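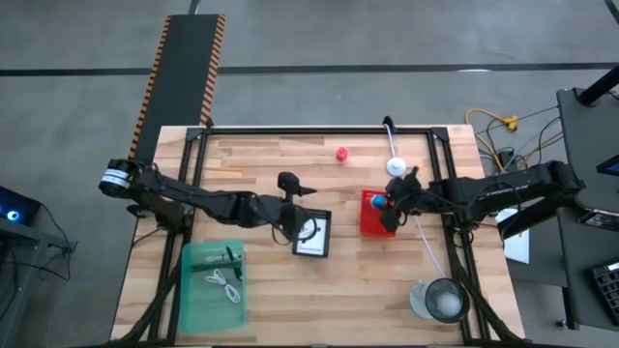 Ariel Sarmiento asked after our last update whether 200 examples of one task would teach the arms anything that 49 had not. A fair question, and we now have a good answer!

Progress since January

We reached 200 recorded examples of the small-parts task on the Hidthorpe bench, all of them done by hand control with both arms. The model trained on the first 49 could reach for a part well enough but kept dithering over where to let go. With the full set it commits much earlier, and it has started to recover from a poor grip by itself (we cheered the first time).

The biggest gain came from messier tables. We used to clear everything away before each recording. Now we leave cables, a cup, a gauge and a tray lying about and shift them between takes, and the examples are far more useful for it.

What slowed us down

We threw out 13 recordings where the two arms drifted out of step. Yip, our logging tool, now flags that drift while the operator is still at the controls, so a bad take can be redone on the spot.

Next period

Two new tasks are planned for the Tunance set, both needing one arm to hold while the other works. We would also like a second trained operator, as everything so far carries one person's habits. The Futton budget line covers the hours, and no extra equipment is requested.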